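The Case Against the Cabbage on Top

I have been told, several times since August, that raw purple cabbage is the best thing to happen to the ham sandwich in years. The people telling me this are usually holding the sandwich in a napkin, leaning forward a little, with a purple strip or two already on the plate. I would like to be persuaded. So far I have mostly been picking things up off the floor.

The fashion, at least in my part of town, goes back to Tresitz, a lunch counter that changed its menu over the summer and now puts cabbage on everything except the coffee. Lettuce is still available. It sits next to the cabbage, in the same container, like the older employee who has been asked to train the new one.

I'll grant that the two look good together. Green on one side, deep purple on the other, everybody slows down in the line to look. A bowl of iceberg never did that. But I don't think looks should settle the question, and I suspect they have.
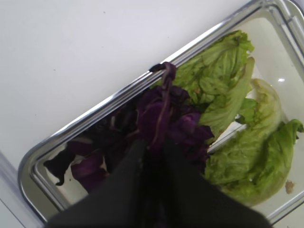
Does purple cabbage bring anything to a sandwich that lettuce doesn't?

Crunch, mainly, and a slightly peppery taste. It also stays crisp longer than lettuce does once it has been cut, so it is the safer choice for a lunch packed in the morning and eaten at noon.

That is a fair list and I won't argue with it. My complaint is about quantity and position. Cabbage is stiff. Cut it thick and each strip has its own opinion about which way to lie, and bread can't talk it out of that. Lettuce folds. A leaf of romaine will bend around a tomato and hold it still, and I have never seen a strip of raw cabbage do anything so helpful.

What the cookbooks say

My friend Enikő Halász collects old community cookbooks and has strong views on lunch. When I complained to her she went to the shelf and came back with a church ladies' booklet from 1926, and read me the instructions for a cabbage and ham roll. The cabbage was to be "cut as fine as sewing thread," salted, left to stand, squeezed in a cloth and dressed with vinegar. Then it went under the ham, and the roll was pressed with a plate.

I am usually suspicious of appeals to old cookbooks. The same booklet recommends lime gelatin with shrimp. But whoever wrote that page had clearly eaten a sandwich with raw cabbage in it and had decided to do something about the problem. The cabbage is cut thin, softened, and put where something heavier can sit on it. Every one of those steps has been dropped from the current version.

Enikő thinks I am making too much of it. She says people like to chew. She also makes her own sandwiches with a knife and fork standing by, so I am not sure she is a neutral witness.

The order of things

Most of us learned to build a sandwich by copying whoever fed us, and we never think about the order again. Mine is bread, lettuce, tomato, meat, bread. The lettuce goes at the bottom to keep the tomato off the bread. The meat goes over the tomato to hold it down. It is a dull, reliable arrangement, and I was pleased to see that the cabbage people keep to it exactly, right up until the end.
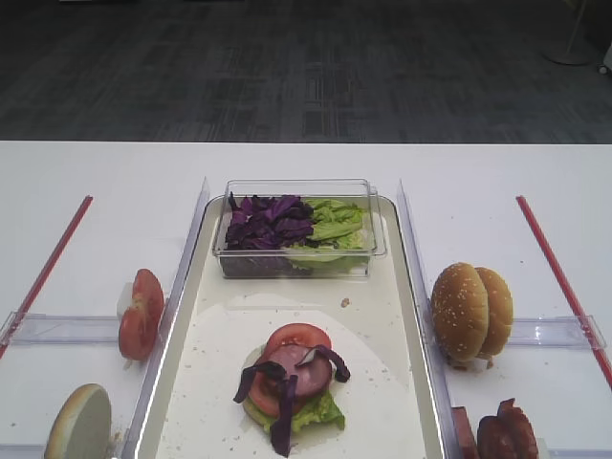 What order keeps a ham sandwich from sliding apart?

Put lettuce on the bottom bread, then tomato, then ham, and keep anything loose or springy below the ham. Press the top down for a few seconds before you pick it up.

Three good decisions, then, lettuce and tomato and ham, followed by purple ribbons hanging down over the paper. With a top bun added, those ribbons are what it rests on. I have heard this called texture. I would call it building a porch roof on a pile of sticks.

Defenders have an answer for this, and I want to be fair to it. They say that cabbage on top is the first thing you taste, and that if you bury it under ham you might as well leave it out. There is something in that. I tried it both ways at my own kitchen counter, and the cabbage-on-top version did taste more of cabbage. Whether that counts as a win depends on how you feel about cabbage. It also lost a tomato slice on the second bite, which went down the front of a clean shirt - so I have a cost to set against the benefit.

I tried it with thinner cabbage too, cut with the sharpest knife I own and rubbed with a pinch of salt. That was better. It was good, to be plain about it. It had gone limp enough to lie flat and it stayed put. It had also lost some of the crunch that everyone says is the point, which leaves me wondering what exactly we are all defending.

The price is another matter. Cabbage is one of the cheapest things in the produce aisle, and a head of it goes on forever. Lettuce browns at the edges and has to be thrown away. If I ran a lunch counter I would be in love with cabbage as well, and I might start telling customers about its texture. I don't accuse Tresitz of anything. I only notice that the sandwich went up in price in the same month the lettuce got company.

And there is the round bun, which makes everything worse. On square bread you can at least tuck the strips in parallel to the crust. On a bun there are no corners to aim for. The ham is round, the tomato is round, the bun is round, and then come these pieces that fit none of it.

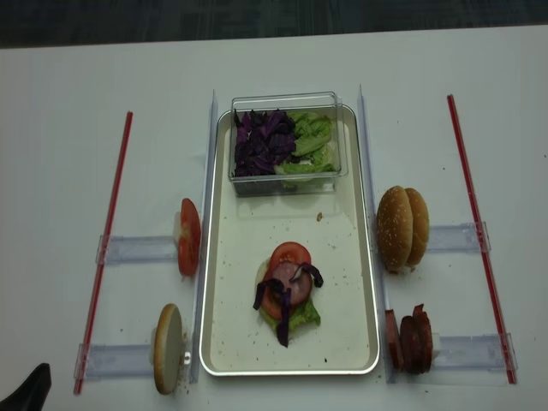 What would change my mind

A smaller amount would help. Half as much cabbage, cut twice as fine, would take care of most of my objections, and a spoonful of something sticky would take care of the rest. Mayonnaise is glue, and mustard is a weaker glue. I see plenty of dry cabbage sandwiches and I can't think of one reason for them.

I would also accept it on the side, in a little heap with vinegar, where it could be as stiff as it liked. When I suggested this at the counter the young man said that would be a salad.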